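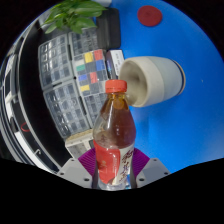
Projeto Guvunon
Relatório de progresso para a Allthorpe, período encerrado em outubro
Entidade executora: Nogueira, unidade de ensaios e embalagem
Responsável pelo relatório: Balthasar Eberhard

1. Âmbito

O projeto visa automatizar a colocação e a retirada de recipientes nas bancadas da unidade, tarefa hoje feita à mão pelos operadores entre ensaios. O presente relatório cobre a recolha de demonstrações com garra manual, a primeira versão do modelo de controlo e as alterações na organização do trabalho. A aquisição do braço para a linha de embalagem pertence à fase seguinte e não é tratada aqui.

2. Recolha de demonstrações

Foram aceites 1136 demonstrações, gravadas por 11 operadores da unidade. Cada demonstração corresponde a um ciclo completo: aproximação, fecho dos dedos, deslocação, pousar e abertura. Os objetos de referência são uma garrafa de plástico transparente com tampa de rosca e uma caneca de cerâmica com asa, ambos manipulados sobre a superfície azul da bancada. As bases redondas vermelhas servem de alvo de colocação.

Optou-se por manter a bancada no estado em que é usada, com multímetro, caixas e gavetas de componentes à vista. Uma bancada desimpedida daria ciclos mais limpos, mas o modelo teria depois de funcionar num local que nunca viu. A posição dos objetos é alterada pelo operador entre ciclos, sem marcação prévia.

As gravações são transferidas no fim do turno para o servidor Fikier, onde se faz a verificação de sincronismo e o corte do início e do fim. Os ciclos rejeitados ficam arquivados com o código do motivo. O mais frequente é a perda de seguimento da garra quando o operador a aproxima demasiado do corpo; segue-se o fecho incompleto na asa da caneca.

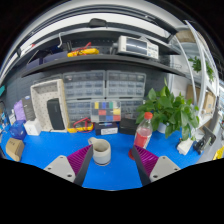 3. Alterações no posto de trabalho

3.1 Funções

Até ao início do projeto, a preparação da bancada não figurava em nenhuma descrição de funções. Era feita por quem estivesse livre. Com a recolha, passou a existir um período atribuído por turno, nos 3 turnos, com registo de quem grava e de quem faz a revisão. Dois operadores do turno da manhã passaram a rever gravações a meio tempo e receberam formação interna para o efeito. Não houve redução de pessoal nem está prevista nesta fase.

A revisão exige um critério que os operadores já tinham e que a equipa técnica não tinha: saber se uma garrafa foi agarrada a uma altura aceitável ou se vai rodar ao ser pousada. A folha de critérios em vigor foi redigida por eles, e a equipa técnica limitou-se a uniformizar os códigos.

3.2 Esforço físico

A garra manual cansa o pulso mais do que se previra no plano de trabalhos. Na versão inicial do procedimento, as sessões tinham a duração de meio turno. Após queixas de desconforto no polegar e no antebraço, o limite foi fixado em cerca de 40 minutos seguidos, com troca obrigatória de operador.
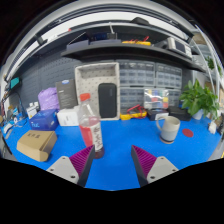

O efeito no ritmo de recolha foi pequeno, visto que a percentagem de ciclos rejeitados também desceu no final das sessões. Mantém-se em aberto o pedido de uma pega de menor diâmetro, apresentado pelo turno da noite. O desenho está feito e aguarda impressão.

3.3 Informação e consentimento

A câmara da garra regista a bancada e o espaço em redor, e pode apanhar mãos ou documentos. A comissão de trabalhadores pediu que as gravações não fossem usadas para avaliar desempenho individual. O pedido foi aceite e consta do procedimento interno. O identificador do operador é removido no Fikier antes do treino, o que impede a análise por pessoa, incluindo a que teria interesse técnico.

4. Modelo de controlo

A primeira versão foi treinada com a totalidade das demonstrações aceites e testada durante 3 semanas num braço de ensaio. A preensão da garrafa pelo corpo, à altura do rótulo, é estável com os dedos flexíveis nervurados.
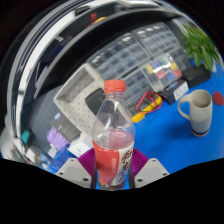
A caneca continua a ser o caso difícil. Quando a asa fica voltada para o lado de aproximação, o modelo hesita e por vezes fecha antes de tempo. As demonstrações com a caneca deitada são poucas e serão reforçadas. O material transparente da garrafa não causou os problemas esperados na deteção, com exceção dos reflexos do fim da tarde, para os quais se pediu uma persiana.

5. Desvios e trabalho seguinte

O calendário tem um atraso de duas semanas, devido à revisão do limite de sessão. O orçamento não foi afetado. Para o próximo período estão previstos:

- recolha adicional com a caneca em orientações desfavoráveis;
- ensaio da pega nova com operadores dos vários turnos;
- revisão das descrições de funções com os recursos humanos;
- definição do procedimento de paragem do braço pelo operador.

O último ponto depende de parecer da segurança no trabalho, pedido e ainda não recebido.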